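**Cooking in a rental with no stove, week 3**

**posted by javthorpe_gal**

OK so the landlord in Javthorpe still hasn't replaced the range, and I've been feeding two people out of an electric hot pot since the start of February. Soup, ramen, oatmeal, more soup. I'm losing it a little! What else can I make? I'm NOT buying an air fryer, there's no outlet left.

My green friend, who lives on the counter now:
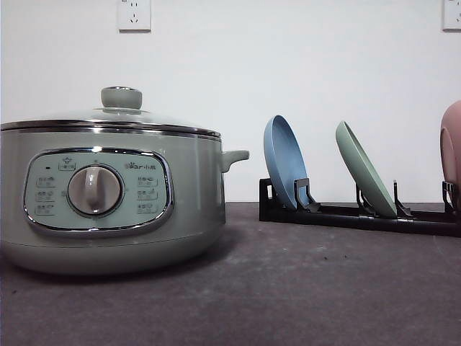 ### Replies

**mudlark2291:** Rice and beans! Soak the beans overnight, boil them first, then add the rice and keep the lid on. I did that for a whole winter in Irkach and only got sick of it near the end.

**pennywhistle:** Eh, I'd skip rice. Mine always scorches on the bottom and then you're scrubbing till bedtime. Couscous is so much easier (boil water, dump it in, turn it off, walk away).

**mudlark2291:** It scorches if you leave it on high. Turn it down the second it bubbles.

**pennywhistle:** Mine has one setting lol

**gokus_noodles:** Dumplings, frozen, from the bag. Also shakshuka works fine if your sauce is thick enough, and you can poach the eggs right in it with the lid on.

**oldtoaster:** Am I the only one thinking you should be getting money off the rent? Three weeks with no stove is nuts. I'd write to them and keep a copy.

**javthorpe_gal:** I did write, twice. They offered me $2 off a day, which, wow. Rent is 900 so you do the math. Trying the shakshuka tonight, we have eggs!

**pennywhistle:** couscous tomorrow then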